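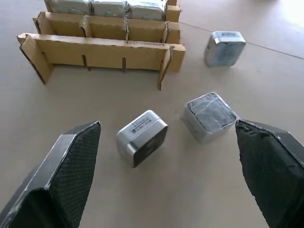 Burnanside Materials Workshop / Soils and Aggregates Section / Notebook

July, 1435. Moisture content, Prurano clay, second batch.

Oven at 105 C overnight. Tins weighed empty first, then with wet sample, lids off in the oven, lids on for cooling. Tin 206 weighed light again on the empty check. Lid had been swapped with the one from 125. Swapped back, both tares redone, old values struck through in the table.

Balance was reading high after lunch. Releveled, zeroed, checked with the 200 g weight, fine. Morning readings stand.

Top of the core is clearly drier than the base. Repeat with smaller lumps before sending anything to Clenderstead. 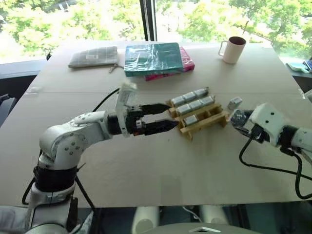
One reply to the last entry was that overnight is too short for this clay and that we should weigh twice, four hours apart, until the mass stops changing. Agreed. Will do it on the Rey samples first.

To do: new desiccant, relabel lids.

Comments

Anonymous: Scratch the number into the lid as well as the base. Marker burns off.

Anonymous: Is any of this clay organic? If so try 60 C and compare.

Reply: Some, near the top. Will run a pair.

This site uses cookies to remember your settings. Accept / Decline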